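4.2 Clickable summary blocks on the services page

The block, for readers who have been spared it, is a small rectangle containing an icon, a heading and two lines of copy. On the services page of a small firm there are usually several, set out in a row, and the visitor is expected to click on them. Whether the visitor knows this is the matter we set out to study. We rebuilt the services page of Iltmont, a joinery supplier, in the Provow page builder, and gave the blocks three treatments: a plain text link under the copy, a whole block that could be clicked but gave no sign of it, and a whole block that lifted slightly and gained a shadow when the pointer passed over it.

The 40 participants were all owners or employees of small firms who looked after their own websites, mostly against their will. Each was given 10 tasks of the form "find out whether this firm delivers" and left alone with the page. 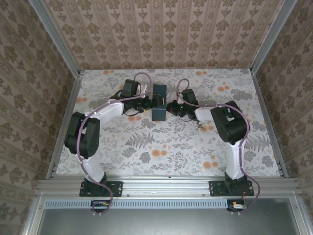
4.3 What people clicked

The plain text link did well, to the disappointment of the second author, who had spent most of January on the shadow. Participants saw underlined words and clicked on them, as people have done for as long as there have been underlined words. The silent block did badly. Several participants clicked on the icon, got where they wanted to go, and then went back and clicked on the icon again the next time, never trying the heading beside it. One, asked why, said that the icon "looked more responsible".

The lifting block fell between the two. With a mouse it was found quickly and liked a great deal. On a phone there is no pointer to hover with, so the lift never happened and the block was simply the silent block in better clothes. This is hardly a discovery, but of the theme templates we looked through while planning the study, 7 relied on hover alone, and all were described by their makers as ready for mobile.

Adding a small arrow in the bottom right corner of the block removed most of the trouble on both kinds of device. Kawaguchi had proposed the arrow at our first meeting. The minutes record that it was thought old-fashioned.

Figure 2. Dark teal box on leaf-printed paper, above two yellow gripper fingers.

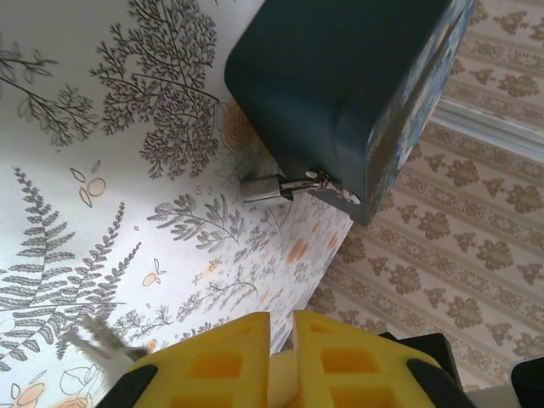 4.4 Spacing and the row that breaks

A row of blocks has to become a column at some width, and the builder's default is to do this rather late. At tablet size the headings wrapped on to three lines, the copy ran to nine, and the blocks took on the proportions of bookmarks. Paredes raised the breakpoint by hand in the style sheet, after which the page behaved. We also set the blocks to equal height, which the builder offers as a switch labelled "Equalise", found under "Advanced", found under a cog. 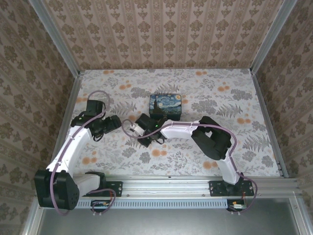 Equal heights caused a problem of their own. When one block held more copy than its neighbours, the others filled the difference with blank space, and participants clicked on the blank space with no success in the text-link treatment. Nogueira suggests that owners should write copy of matching length. Neves, who has edited copy for owners, suggests making the blank space clickable and saying no more about it. We adopted the second course for the remaining sessions, with the link stretched over the whole block and the arrow kept in its corner.

Keyboard users need a separate word. Where the builder wrapped the icon, the heading and the copy each in its own link, pressing Tab visited every block three times before moving on. A single stretched link cures this and also spares screen reader users from hearing "Delivery" announced with such insistence. The focus outline, which the Frade theme switches off for reasons of taste, was switched back on.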